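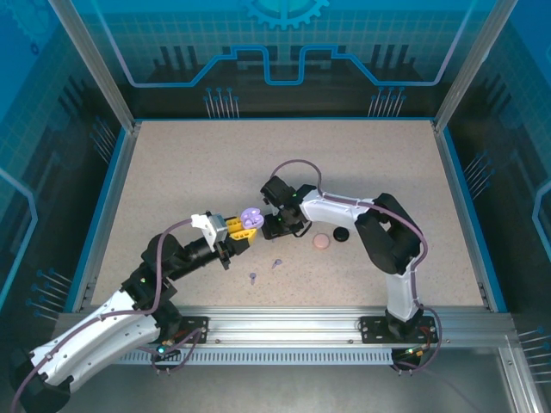

Frequently asked questions about the Macedo rental desk

Who can rent from you?
Any adult with a valid ID and an address in Punach or one of the villages near it. If you live farther away, please write to us first and we will look for a solution.

How long can I keep a tent?
The normal period is 4 nights. You can add more nights until noon on the day of return, if the tent is not promised to another person.

How much is the deposit?
It is 25 dollars for small items such as stoves and lamps, and 130 dollars for family tents. We return it to the same card, usually in the same week.

Do I have to clean the tent before I bring it back?
Please shake out the sand and remove food. The washing we do ourselves. Do not use soap, it damages the coating.

It rained and I had to pack the tent wet. What now?
Tell this to the person at the desk. There is no extra fee, but we must hang it the same evening.

Something is broken. Do I pay?
For a bent peg or a small hole, no. For a broken pole we ask the price of the part. Darcy Dunstan decides in the unclear cases and will send you the amount by email.

Can I reserve for July?
Yes, but the large tents go early. Reservations for summer 2027 open in the winter before, by email only.

Do you rent sleeping bags?
No. We sell cotton liners, and Khải Quan at the desk can tell you which shops in Punach have bags in stock.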